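How to Fold a Basic Paper Airplane

You need one sheet of letter-size paper and a hard surface. The plane is the plain dart most people learn first. It takes about two minutes once you know the order of the folds, and longer the first few times.

Choosing the paper

Ordinary copy paper works well. Card stock is too stiff for the last folds, and tissue or very thin craft paper won't hold a crease. I buy the colored packs from Sedgate because the sheets are cut square at the corners. If your sheet has been bent or has a curled corner, set it aside for something else. A small bend near the nose will make the plane pull to one side.

Pale colors show the creases better than dark ones. Lavender, light blue and cream are all easy to work with. 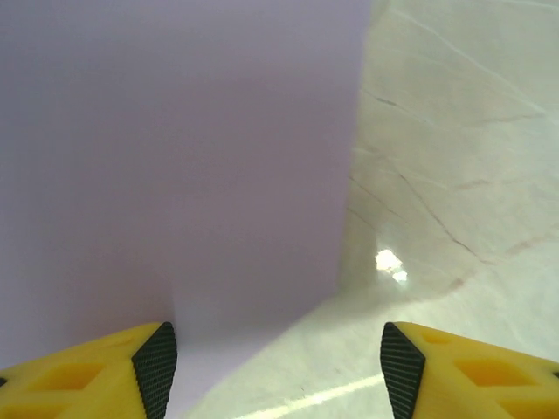
Pale lavender against a light, veined surface.

Getting the table ready

Clear a space at least twice the size of the sheet. Wipe it down and let it dry. Crumbs under the paper leave dents, and a damp spot will ruin a crease before you make it. A smooth top is best. If your table has a heavy grain or a cloth on it, put a large cutting board down first.

The folds

1. Lay the sheet with a short side facing you. Fold it in half the long way, left edge to right edge. Match the corners before you press anything flat. Run your thumbnail along the crease, then open the sheet back up.

2. Fold the two top corners down to the center crease. They should meet at the crease without overlapping. A gap the width of a pencil line is fine.

3. Fold the new slanted edges in to the center crease in the same way. The nose is now long and narrow. Press hard at the point, where the layers are thickest.

4. Fold the whole thing in half along the first crease so that the earlier folds are on the inside.

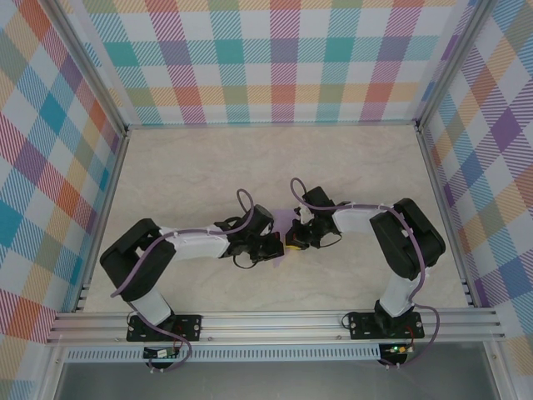 5. Fold one wing down so its top edge lines up with the bottom edge of the body. Turn the plane over and do the other wing the same way. Check that the two wings match. If one is wider, open it and fold it again now.

6. Lift the wings until they are level or tilted slightly up.

Holding the sheet

Most crooked planes come from the paper sliding during step 2 or step 3. Hold the sheet down close to the crease you are making and keep the other hand free for pressing. Pinch lightly. A hard grip in the middle of a wing leaves a wrinkle, and the wrinkle stays.

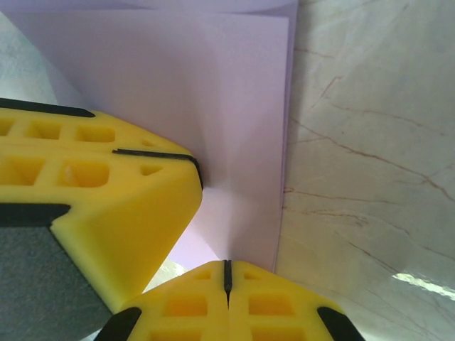

Lavender paper held between two yellow tips.

If the sheet does slide, unfold that step only and go back to the last crease that was straight. Don't try to fix it by making a second crease right next to the first. After two or three tries the paper gets soft along the line, and it's better to start over with a new sheet.

Checking the finished plane

Set the plane down and look at it from the nose. The center crease should run straight back and the wings should be even. If the plane dives when you throw it, bend the back edge of both wings up a little. If it climbs and stalls, bend them down. Change one thing at a time and throw it again.

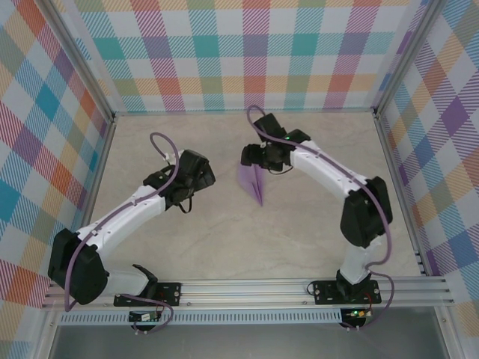
A lavender plane with a center crease and a pointed nose.

Throw from just behind the nose, holding the body under the wings, with an easy push forward. My best indoor throw in February went 17 feet down the hallway, with a plane I had already refolded once.

Store finished planes flat in a folder or a shallow box. Standing them on their noses blunts the point.

Last updated March 5, 2026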